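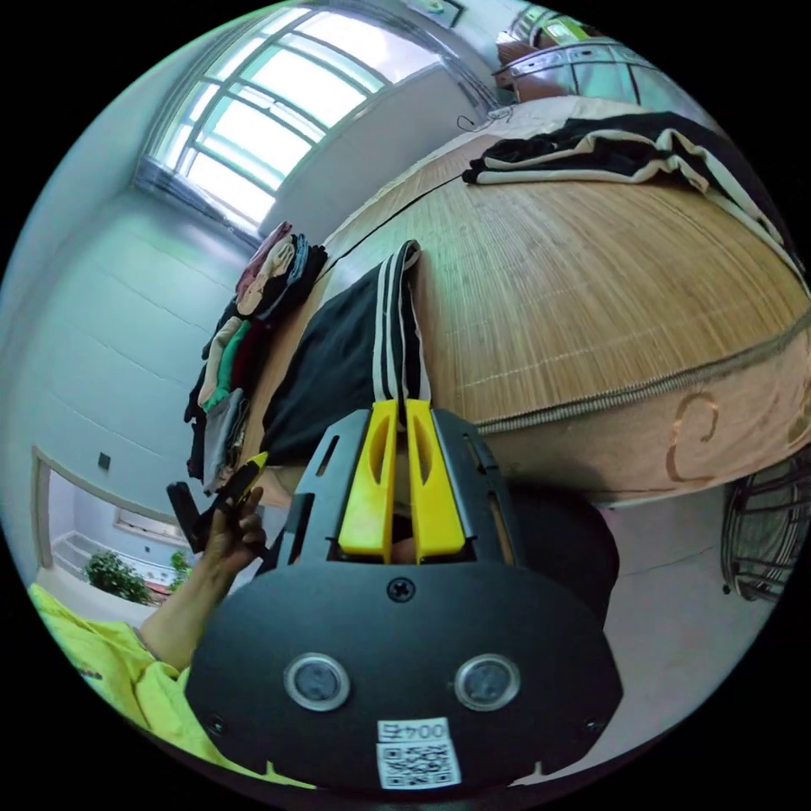 ## Wax, reeds and a lot of tea: talking accordions with Halina Malinowski

10/6/21

I'd been trying to pin Halina down for ages. She mends accordions at Wevow, up the stairs behind the dry cleaner, and she doesn't much like the phone, so in the end I just turned up with my dad's old Gistitz in its case and asked if she'd talk to me while she looked at it. She said yes, as long as I made the tea!

I should say I can't play. My dad could, a bit, and the thing has been under various beds since I was nineteen or so. Halina had the strap off and the bellows open before I'd found the mugs.

"You've kept it lying flat, haven't you?" she said. I had. You're meant to store them standing on their feet, the way they sit when you play, or the little leather flaps on the reeds droop away from where they should be and then half your notes wheeze. "People lay them down because the case looks right that way. The case is wrong. I'd like a word with whoever made the cases."

She came to it sideways, after years of altering wedding dresses. Her neighbour, Mr Leung (Chak-lun Leung, who some of you will remember from the Saturday dances at the Wu hall), had a bellows with a split in the corner and asked if she could sew it. "You can't sew a bellows! It's card and cloth and leather. But I took it home and glued it, and it held for one whole dance and most of the next. Then it went off like a whoopee cushion in the middle of a waltz."

She laughed so much telling me this that she had to put her tea down. He brought it back, she did it again with a better glue, and he's still playing it.

I wanted to know about tuning, which I'd always assumed meant turning something. There's nothing to turn. Each reed is a strip of steel, and you scratch a tiny bit of metal off it – near the tip to bring the note up, near the fixed end to bring it down. "And you can't put it back," said Halina. "You can scratch the other end to even it up, but do that enough times and you've got a reed made of nothing. My first year I was far too keen. I ruined a lovely one, I still think about it."

How does she know when to stop? She listens for the wobble. Most accordions have two or more reeds sounding together for one note, tuned a hair apart on purpose, and that's what gives you the shimmer. A French café sort of sound has a big wobble, a dry modern sound has hardly any. She asks every customer to hum or play her something they like before she touches a thing. "Định Ngô came in and said he wanted it to sound like rain on a caravan. So we sat here and worked out what that was. It was quite a lot of wobble."

(I've heard Định's since. I do see what he means.)

We got on to money, because I'm nosy. A full retune takes her weeks and she won't rush it. A single stuck button is 21 pounds and you can usually wait for it. She wouldn't tell me the most she's ever charged, but she did say the waiting list runs to November, and that she closes it when the shelf is full and not before.

And does anyone want to learn? One person does, happily. Pak-hei Pan comes in after college and does the waxing, which is how the reed plates are held in: beeswax with a bit of rosin, melted and run along the edges with a spoon. Halina says he has better hands for it than she has. "He's slower, though. Good. I like slow."

By then she'd had a proper poke about inside mine. The wax had gone crumbly all along one side, 3 of the bass buttons weren't doing anything, and there was a bus ticket in the treble end which must have been my dad's. The number inside the bellows is 1108, written in pencil, and she thinks a previous mender put it there.

"It's a nice one," she said. "It isn't a grand one. But it's worth doing if you're going to play it."

I told her I couldn't play. She wrote a phone number on the back of the ticket for me – Kai-wen Cheng, who teaches beginners and apparently doesn't mind the noise – and put my accordion up on the shelf, on its feet.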